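Miteo hand-held gripper - good practice kit

I put this kit together after our third pair of worn fingertips in one month, and I'm pretty pleased with it! You get the black gripper, a spare set of fingers, a screw key and my laminated rules card (Yesenia Ocampo checked the wording, so blame us both).

The card has 15 rules. My favourites:

Check every screw before a session.
Grip cloth by a fold or seam, never a single thread.
Keep your free hand behind the fingers.
Stop after 31 minutes and swap operators - wrists get sore.

Colour of the cloth doesn't matter, but write it in the log.

Part no. 602. Spare fingers come in packs of eight.

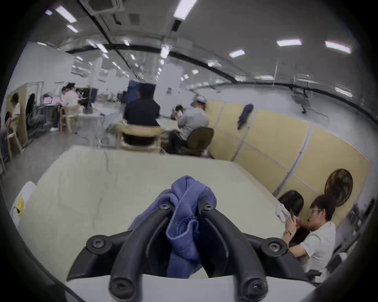 Miteo gripper holding a blue knit cloth over the table.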